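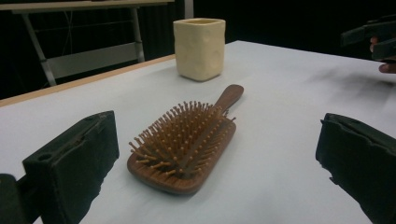

Page last changed: 2018-08-04

Fustska blank book for altering

A hardcover made for book artists who would sooner not cut up an old novel. The Fustska has 300 pages of uncoated cream paper, sewn in sections, so you can take leaves out without the rest coming away. The boards are covered in grey cloth that takes glue, gesso and acrylic.

Pages can be glued into blocks for cutting niches. Leave 10 pages free at each end — the hinges need them.

Colour: grey only. The black cloth was dropped in January.

Sold singly or in packs of 2. Bound by Manon Gagnon at the Fortin workshop. Orders for packs go out within 2 weeks.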